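4. Setting up your clinic calendar in Dola

Before you begin, you need the clinic code which was sent to you by e-mail after registration. If your clinic has more than one branch, each branch has its own code. Please do not use the same code twice.

1. Sign in and open Clinic, then Calendar.
2. Type the clinic code and press Confirm.
3. Choose the opening hours for every working day. Leave the closed days blank.
4. Set the length of one appointment. The shortest length is five minutes and the longest is 80 minutes.
5. Add the doctors. A doctor who is not yet verified is shown in grey and patients cannot book him or her.
6. Press Publish.

Note: After publishing, the calendar needs a few minutes until patients can find it in the search.

Caution: If you change the length of appointment later, all bookings which are not yet confirmed will be removed. Confirmed bookings stay as they are. Export the list first (Calendar, Export) and keep it in a safe place.

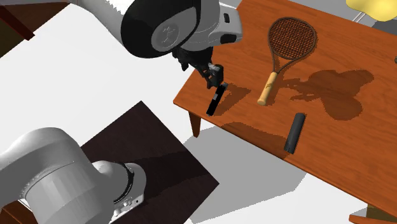 Shadi Khasawneh wrote to us that in her clinic the patients received the reminder message two times, one from Dola and one from the old system, and she asked which one must be switched off. Please switch off the reminder in the old system. The Dola reminder contains the link for cancelling, and the patient needs this link.

4.1 Reminders

1. Open Calendar, then Reminders.
2. Choose SMS, e-mail or both.
3. Write your text. The SMS text may have up to 122 characters, with spaces.
4. Send a test message to your own number before you save.

Caution: Do not write the diagnosis or the name of a medicine in the reminder. Other persons may read the telephone of the patient.

If the test message does not arrive, see error 71 in section 9.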